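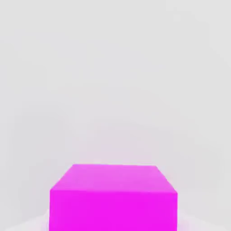

For most of our marriage I took my husband's word for things. He said the flat in Condcombe was temporary, and we lived in it nine years. He said the money was resting. When he came home from the retreat at Clallwood he said he had learned to forgive me, and I stood at the sink trying to think what for. He had a new way of looking at a plain magenta cube, seen from a little above so that you got the top and the front and had to take the rest on trust. He said it stood for the self.

"Which side is the self?" I asked.

"You always do that," he said.

The retreat had cost 129 pounds, not counting the train. There was a second one in June for people who were ready to go deeper, and that was 151. He was ready. I asked whether the first lot of forgiveness had run out, and he breathed through his nose the way they had taught him.

After that he was very kind for a while. I didn't care for it. He said my feelings were valid in the same voice he used for ringing the gas company. He brought me tea I hadn't asked for and waited in the doorway until I had drunk some. When I asked where he had been until midnight, he said he could hear that I was frightened. I said I was cross, and that he might like to listen again.

My sister thought I should be pleased. Hers never apologised for anything, she said, and at least mine was trying. I said yes, he was trying, and she told me not to be clever.

In June he packed the brown bag and kissed me on the forehead. I rang Clallwood that evening to say he had left his tablets behind. The woman on the desk was very pleasant. She looked twice, and spelled our name back to me. There was no second retreat, she said -- they closed all summer for the roof.

I thanked her and sat down. His tablets were on the table, 60 in the box, not one of them taken. He had told me they were helping.

He came back on the third day, brown as a loaf, and said he had done some very hard work on himself. I asked him if he wanted eggs.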